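Havusitz Household Help – Community Board
Kitchen and Waste
Topic: Emptying a scrap bowl into a small lined bin
Status: Open
Views: 922

Posted by Illska
12 May 2018

I would like advice on the correct handling of food scraps in a shared kitchen. The present arrangement is as follows. Peelings and leftovers are collected in a light blue bowl during cooking. The bowl is then emptied into a small round bin with a metallic rim and a clear plastic liner. A larger black trash can stands behind it and is reserved for general waste.

Two matters remain unsettled. The first is that scraps sometimes land on the marble-patterned tile beside the bin, and the grout lines are difficult to clean. The second is that the bowl is seldom fully empty afterward.
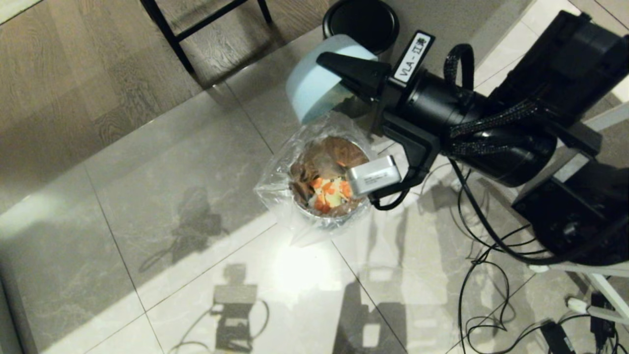 The household guidelines issued with our lease state only that food waste must be "kept separate and contained." They do not say how full the small bin may be before the bag is changed, and residents have taken different views on the point. I would also appreciate guidance on whether the bowl should be wiped before it goes to the sink. Our drain has been blocked once already, and the building office has asked that this not happen again.

Posted by Tipoki
Member – 2683 posts

The liner should be changed when the scraps come within four fingers of the rim. Past that point, the bag cannot be tied without pressing down on the contents, and this is how most liners tear. In warm weather the bag should go out every evening regardless of how full it is. From June onward our own building requires this of all tenants.

With regard to spills, please observe the following order:

Fold the liner well over the rim before use, so that it does not slip inward under the weight of the scraps.
Hold the bowl low over the center of the bin.
Tip it steeply and in one movement. A bowl tipped slowly tends to drop its contents down the near side.
Keep the bowl over the bin for a few seconds before turning it upright.
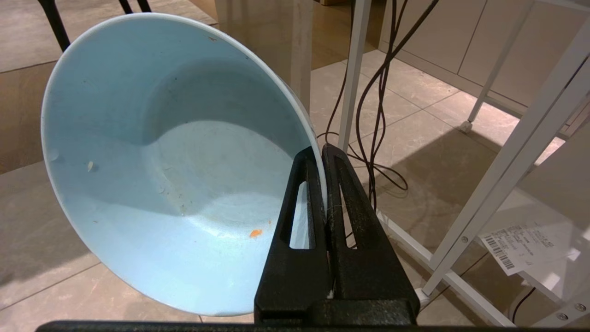
Small crumbs and flakes will cling to the inner wall, and particularly to any ridge where the side meets the base. These should be removed with a rubber spatula or a used paper napkin while the bowl is still over the bin. Only then should the bowl be rinsed. A strainer in the sink is advisable in any case – they are inexpensive and can be found at most hardware stores.

For the grout, warm water with a little dish soap and an old toothbrush is sufficient. Carrot and similar orange scraps should be picked up promptly, as they may stain unsealed grout.

Posted by Fumura

We put newspaper under the bin. It works well enough. Change it when you change the bag.

Posted by Illska

Thank you both. I will propose the four-finger rule to the other residents. Could Tipoki confirm whether the evening requirement also applies when the bag holds only dry peelings?

Posted by Tipoki
Member

It does in our building. Your office may take a different position, and I would suggest asking for its answer in writing.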